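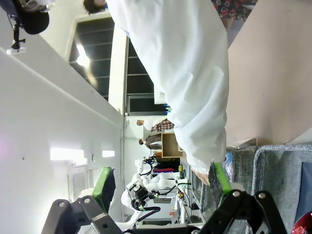

Recycling sort table: walk-through checklist
Suvdale workshop, Okoth building. Checked by Kerubo Minja, May

1. Room and walkways
Clear path to the door: OK
Ceiling lights working: OK
Vent grille free of dust: OK, wiped with a damp cloth
Chairs pushed in when not in use: NEEDS WORK
Comment: The gray upholstered chair is a comfy one and I love it, but it keeps drifting back to the table end. Please park it by the wall before you start.

2. Table
Top clean and dry before setup: OK
No chips or sharp edges: OK
Front edge kept for the baskets, items along the back: OK
Comment: This layout works so well! You can reach every item without leaning over a pile of glass, and the whole row is easy to look over before you touch anything.

3. Baskets and cards
One basket each for Bottle, Plastic and Can: OK
Baskets empty at the start: OK
Cards in front, facing out: OK
Rims folded evenly: MINOR
Comment: Big fan of these gray baskets, the dark lining makes a stray shard or bottle cap easy to feel for but hard to see, so use a flashlight when you empty them. The rims sag a bit. Fold them over again and press the corners.
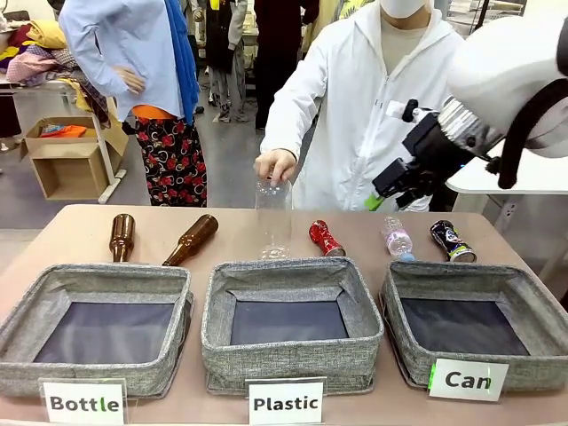

Go slowly with the glass, even when the rest is moving along nicely. Pick up anything lying down first, then the standing ones, and set them in the basket. No dropping, please (I can hear it from the hallway).

4. Items
Glass checked for cracks at the neck and base: OK
Cans checked for torn metal: OK, handle crushed ones by the flat sides
Plastic bottles drained: OK
Loose caps picked up off the floor: OK, found 2 under the Drorelum shelf

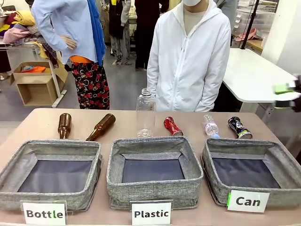 Baskets and labels with the 6 items set out behind them.

5. Clothing and hands
Jacket closed, sleeves clear of the items: OK
Mask on at the table: OK
Cut-resistant gloves within reach: NEEDS WORK
Comment: The Brotullow glove box was down to its last pair. New ones are on order and I'll put them in the top drawer.

6. Follow-up
Chair parking spot taped on the floor: Kerubo
Gloves restocked: Kerubo
Spare cards printed: open

Overall: pass, with 2 items marked NEEDS WORK. Really nice setup, everyone. Next check in June.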